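# Jitham Hand-Held Gripper, Club Pair

The Jitham is a hand-operated two-finger gripper for student robotics clubs that record manual tasks as training material. It is sold as a matched pair, one unit per hand. The Farnton club uses it for its cloth-folding entry in the Norðdahl student challenge, and the notes on this page come from that project.

## Construction

Each unit has a black housing with two round lenses on the face and a pair of yellow fingers with cut-outs. A printed QR label near the lower edge identifies the unit. Record the label number in the session log before the first take. 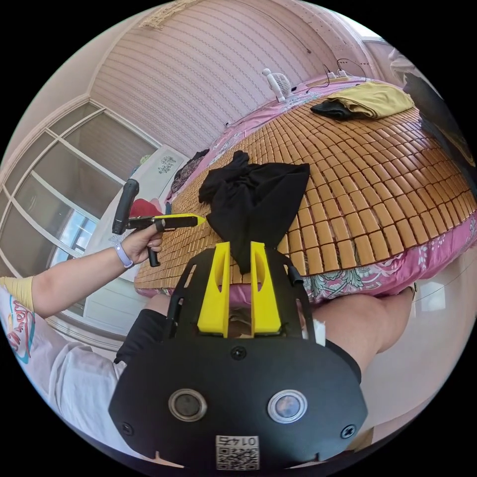 Finger spacing should be checked with the trigger released. If the tips do not sit parallel, loosen the finger screws, realign and retighten. Do not use thread locker on the finger screws; the fingers are a wear part and will be replaced during a season.

## Working with cloth

Thin fabric is picked up at an edge or a raised fold. Approach slowly, close fully, then lift. Dark garments on a patterned surface are a useful test set.

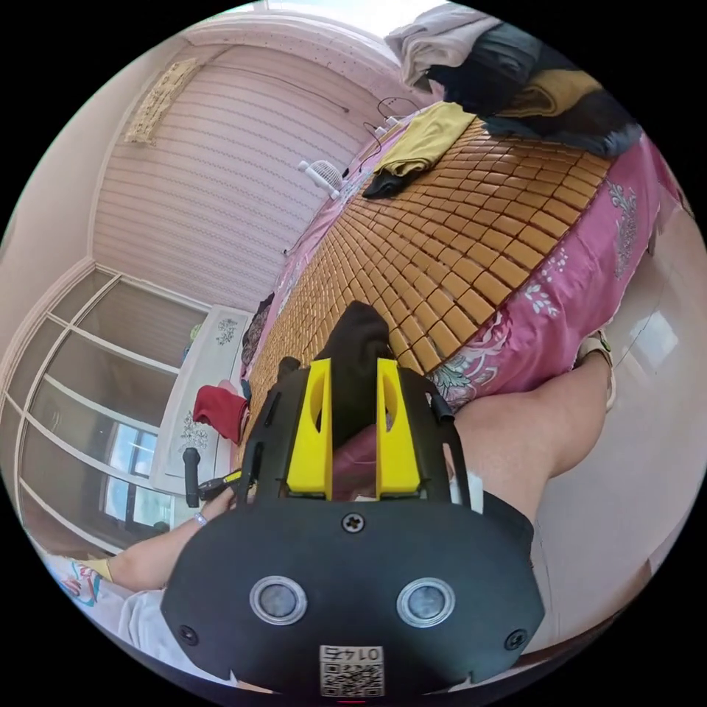
A session at Farnton is capped at 168 takes per operator, with a break every 19. Operators swap sides on Tuesday so that both hands are represented in the set. Takes with a dropped garment are kept and tagged as failures. 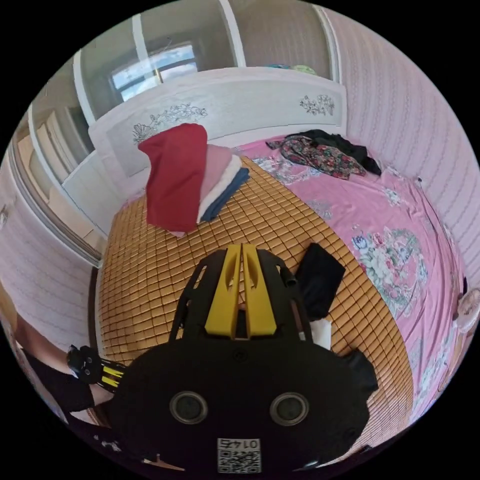

Mirjam Peeters disagreed with the tagging rule in her review of the kit: a drop followed by a clean second grasp should be logged as a recovery, and the Nidunow logging sheet has no column for it. The column will be added in the November revision.

## Contents

- 2 gripper units
- 2 spare finger sets
- Hex key and cross-head driver
- Printed log sheets

Rated finger life is 1000 closures on knitwear. Heavier knits should be gathered before gripping. 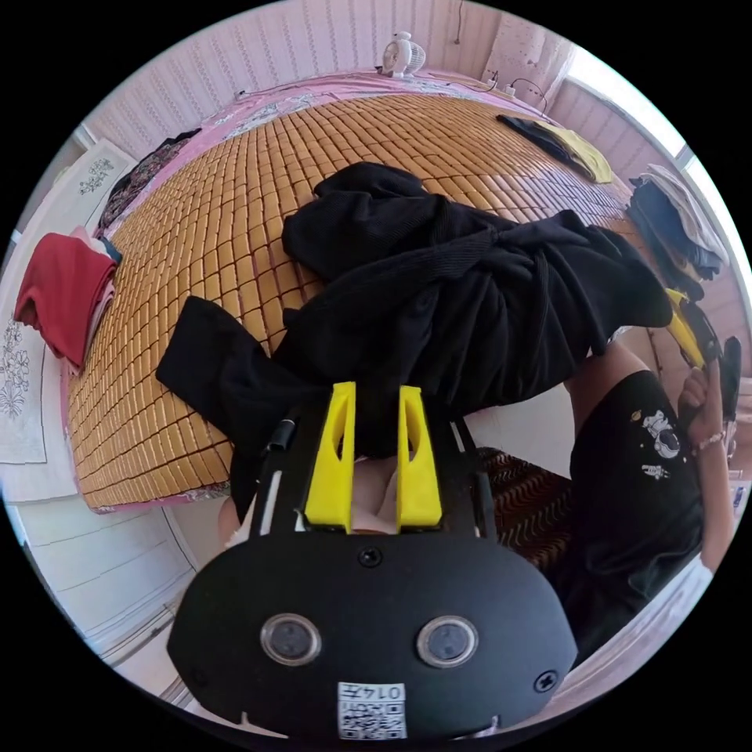
*Black knitted garment on the mat, Jitham units in use.*

Replacement fingers are ordered by the pair. Club orders go through Stijn Dierckx.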